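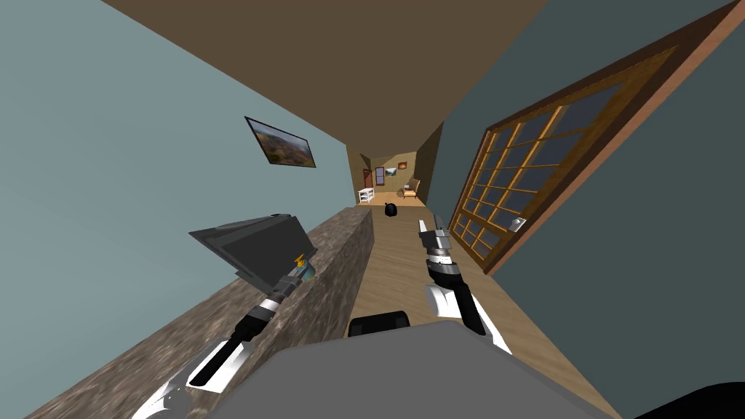 Hallway view, framed landscape on left wall, stone-pattern counter below it. Attached by D. Tijani.

Ticket: Print jobs to the Wenado large-format come out with wrong colors, then stop partway
Opened by: Danjuma Tijani
Assigned to: Abelardo Lozano
Opened: 8/27/26
Priority: High
Status: Closed – fixed, one follow-up

Tijani:
Client boards for the Saltau house are due and the big printer is not cooperating. Two problems, maybe the same one. Greens and browns come out way too dark, almost black in the shadows. And any file over 200 MB stops a third of the way down the sheet and the printer just sits there saying "Receiving". No error. Have to cancel at the panel and then it feeds out a bunch of blank paper, which isn't cheap.

Small files finish. Still dark though.

Already tried: power cycle, new roll, different cable, printing from the laptop. Laptop does the same thing.

Lozano:
When did it start? Anything change on the print server?

Tijani:
Was fine in April when we did the last set. Haven't used it much since. Somebody put the new Dauda driver on, no idea when.

Lozano:
OK. Send me the driver version from the Properties page, and a nozzle check please. Also what resolution are you exporting at.

Tijani:
Driver 6.2. Nozzle check is clean, no gaps, all colors there. Exporting at 600.

Lozano:
600 is more than you need for boards people look at from across a table. Try 300... sorry, the driver only has 200, 600 and draft in that drop-down. Leave it for now, want to catch it failing.

Checked the server. The spool folder is on the small system drive and there's hardly any free space left. Spooler writes until it's full, then waits forever. That's your "Receiving". Old jobs from Remar accounting stuck in there going back months, never got cleared.

Did this:
- stopped spooler
- deleted the stuck jobs (checked with accounting first, they didn't want any of them)
- moved spool folder to the data drive
- set spool limit to 3000 MB
- started spooler
- gave the print group write access to the new folder, forgot that the first time and got access denied on everything

Please resend one of the big ones.

Tijani:
Went all the way through. Thank you. Still dark. Wall that should be a pale blue gray is coming out like wet slate.

Lozano:
Good, so two seperate problems. Color next. In the print dialog, under Color, what does it say for "Managed by"?

Tijani:
Says Printer. And in the export settings on my side there's a profile picked too.

Lozano:
There it is. Profile gets applied twice, once by your program and once by the driver. The 6.2 install resets that setting to Printer, old one had it on Application. Change to Application, set paper type to match the roll (it was on Plain, you have matte loaded), and print a test strip before you do a full sheet.

Tijani:
Strip looks right. Greens are back. Running the full set now.

Tijani:
Second sheet has a light band across it. About to scream.

Lozano:
Is that one at 600 too? What about pass mode?

Tijani:
Fast.

Lozano:
Put it on Standard. Run a head alignment while you're there, the driver install may have wiped that too. Matte roll will need its own alignment, don't reuse the one from plain.

Tijani:
Aligned, Standard, reprinted. No band. Takes 30 minutes a sheet but fine, I'll start them and go to lunch.

Lozano:
Great. Saved your settings on the server as a preset, "Boards matte". Pick that one and don't touch the rest.

Still open on my end: spool drive alert, want an email before it fills up again. Also going to block driver updates on that machine unless they come thru me. Will log under a new ticket.

Tijani:
OK to close. All boards printed.

Closed by A. Lozano
Cause: full spool drive; double color management after driver update; alignment lost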